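Prevar Shared Workshop — Course Handout
Unit 9: Building and Using a Two-Finger Hand-Held Gripper

Scope of the unit

Participants are expected to have completed the body plate and the finger mounts before attending. The unit covers final assembly, lens alignment, and practice with soft household items. Work may be carried out at the Drotesberg bench or at home, provided that the assembly sheet is kept with the tool.

1. Assembly checks

The two fingers are mounted in the open frame and must move freely through their full travel. The plate screws are tightened by hand and then checked once more after the first 100 closing cycles. Any finger that rubs against the frame is to be removed and refitted before practice begins. Cable routing is left to the builder, but a cable must not cross the lenses.

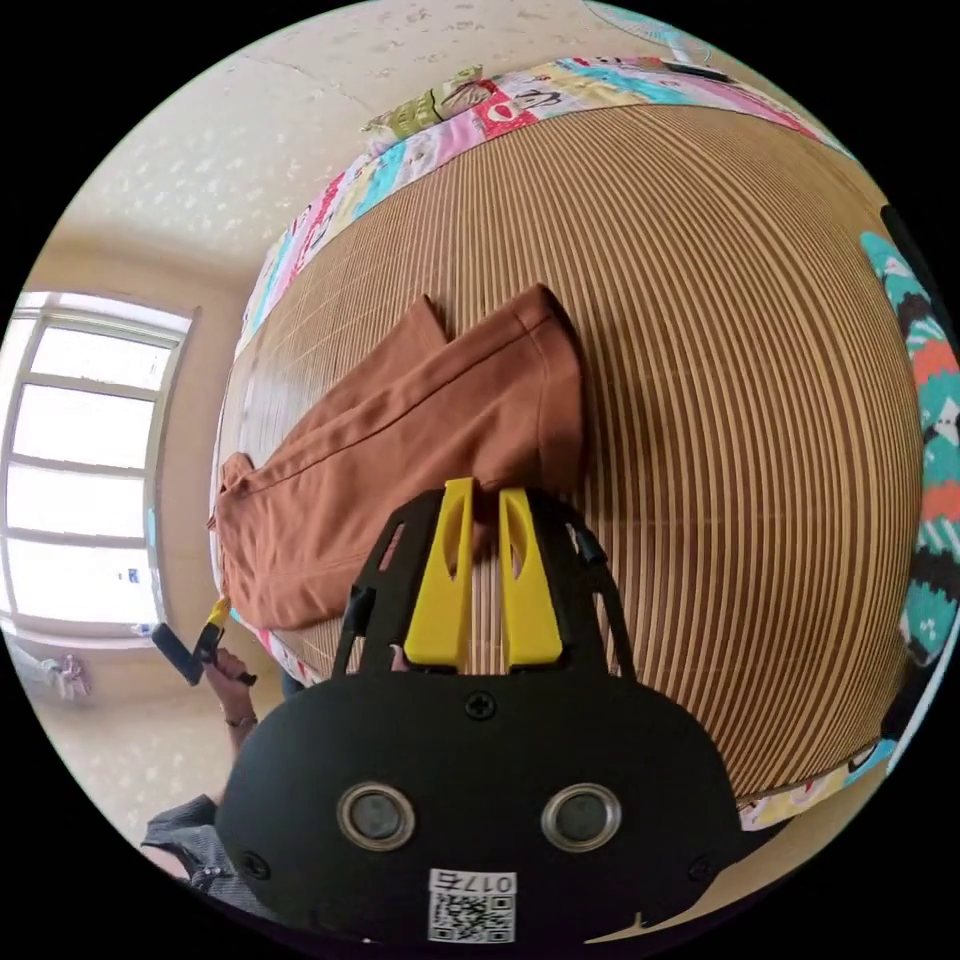

Each tool is entered in the Hosseinzadeh log under the number on its label. Builders who replace a body plate should transfer the old number and note the change. The log currently runs to 637 entries, and a duplicated number is difficult to correct later.

2. Practice with soft goods

Cloth is harder to handle than rigid parts. It folds under the fingertips, slides on woven surfaces, and hides its own edges. Begin with a thick item and a slow approach. Close the fingers only when both tips have material between them — a grip on a single loose thread is recorded as a miss.

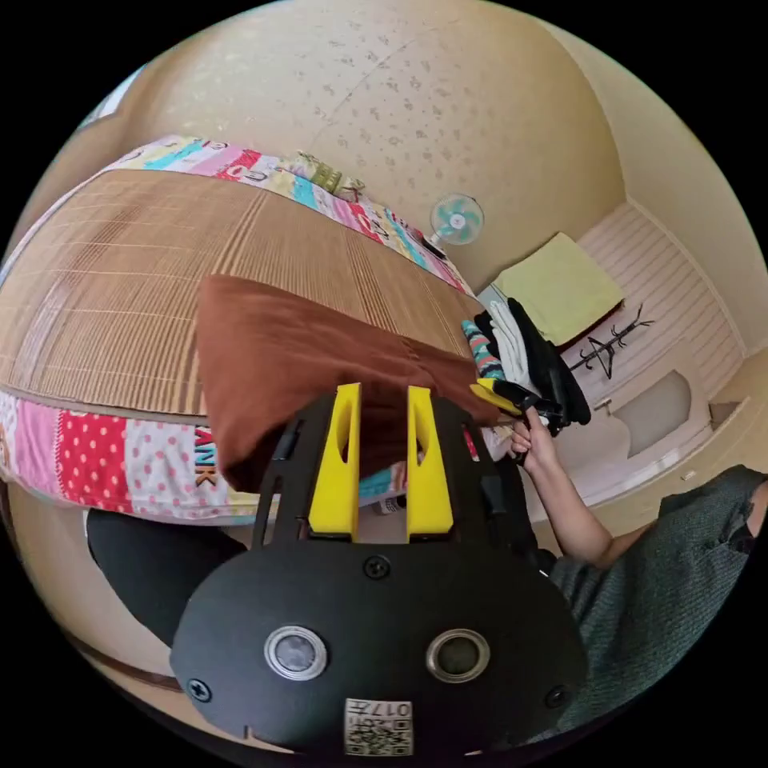

Figure 2. Yellow fingers against a folded brown cushion, with a woven mat beneath.

Participants then proceed to larger pieces of cloth. The lift should start from a corner or a gathered point, and the wrist should remain level until the cloth has cleared the surface. Fast lifts are discouraged during the first session.
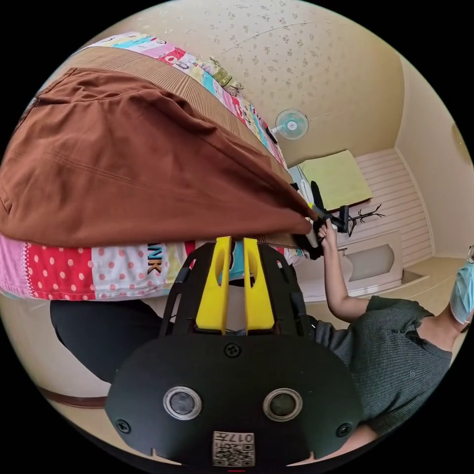
3. Records and submission

A complete record consists of 700 closing cycles, entered in the Flineldale worksheet with a note for each miss. Cycles made with a loose finger or an unlabeled tool are not counted. Worksheets are due at the end of February and should be left in the tray beside the Drotesberg bench.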